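Setting up your desk mat and mouse

4. Clear the part of the table you'll use. I push everything off to the left – pens, mail, my shuttlecocks – and wipe the top with a barely damp cloth. Give it a few minutes to dry.

5. Lay the mat down with its long side facing you, and press from the middle outward with your palms. If a corner curls up (mine did for days!), leave a heavy book on it overnight.

Note: on a table with a curved edge like mine, don't try to follow the curve. Line the mat up with your chair instead and your wrist will thank you.

6. Set the mouse near the middle of the mat, a touch to the right if you're right-handed, with the wheel pointing away from you.

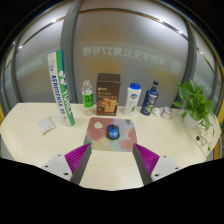
Mouse on the mat, wheel toward the back of the table.

7. Now sit down and move the mouse to all four corners of the mat. If you have to lean for the far ones, slide the whole mat closer and try again. I went through this in September when I switched chairs, and it took me three tries to get comfy.

8. If the pointer jumps over the printed pattern, turn the mouse over and clean the sensor with a dry cotton swab. Still jumpy? Go to page 39.

Caution: please don't put the mat in the dryer. Hand wash in cool water, lay it flat, and wait until it's fully dry before you use it again.

Dario Gentile

Related guides
Starnero desk lamp: first set-up
Cleaning a Perkell keyboard
Tidying cables under a small table

Sturkura Home Guides – Contact – Back to top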